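Bathroom counter clutter, what stays out and what goes
Forum: Home Organizing > Small Bathrooms

marlow_k
We have a 69 cm vanity with a molded sink, so there isn't much ledge on either side of the faucet. I want the counter bare except for hand soap. My husband wants everything he uses daily within reach. What do you all keep out?

tilerow
Soap and nothing else. I put a Stumau tray in the top drawer and everything small lives in there. Wiping down takes a minute.

Stijn Nijs
Depends on the drawers. Ours are shallow and a jar won't stand up in them. I tried the drawer thing in November and quit after 5 days.

tilerow
Then lay the jars on their sides.

Stijn Nijs
They leak. Ask me about the hair wax.

pipkin167
I'd skip trays on the counter too. I had a Dierckx one and water sat under it all the time and left a ring. Bare counter or a shelf.

marlow_k
No shelf, we rent and can't drill. Does anyone just line things up at the back?

oddsock4
Yes, and I don't agree that it always looks messy. Creams and small jars go on the back ledge to one side of the faucet, and the soap gets the other side to itself. On ours the jars are all at the left, low round ones in the corner and the teal jar and the orange-lidded one next to them, with the black pump dispenser alone over on the right. The front of the counter stays free for wiping. My limit is whatever fits between the corner and the faucet, and if I buy something new, something old goes in the cabinet.
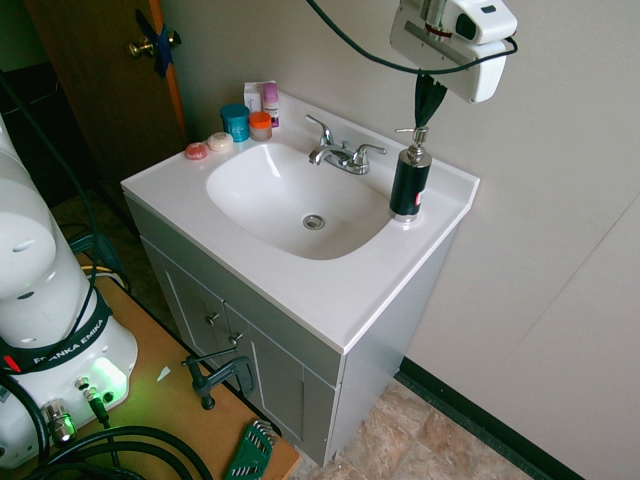
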